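Pellia on Naming, Pricing and Patience in Handset Software

31 August 2008

Pellia, the software house based in Ferton, has confirmed that its contact backup program, Flellari, will be sold by annual licence from next year. Kusum Gautam, the company's head of product, spoke to us about the decision.

Until now, customers have paid once and received all later versions free of charge. Ms Gautam said that this arrangement had served the company well at first but could not continue. "Every new handset has to be tested, and that work never stops," she said. "A single payment made in March does not cover the testing we carry out two years later."

The company tried the new terms with 2000 existing customers before making the announcement. Ms Gautam declined to give full results, but said that most complaints concerned the wording of the renewal letter and that the price was seldom raised. The letter has been rewritten.

Asked whether smaller customers would be lost, she accepted that some would. "We would prefer to say so now. Anyone who already holds a licence may keep the present version for as long as they wish, and we will answer their questions for three years."
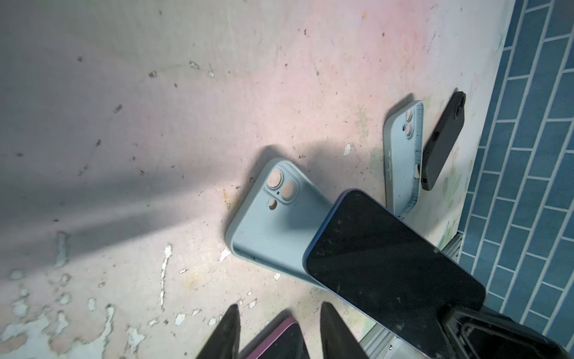
Pellia's other product, the calendar tool Ki, is not affected. It will remain on a single payment, although Ms Gautam would not rule out a review. "Ki changes very little from one year to the next," she said. "Our customers would be right to ask what they were paying for."

Renewal terms for Flellari will be sent to licence holders by post.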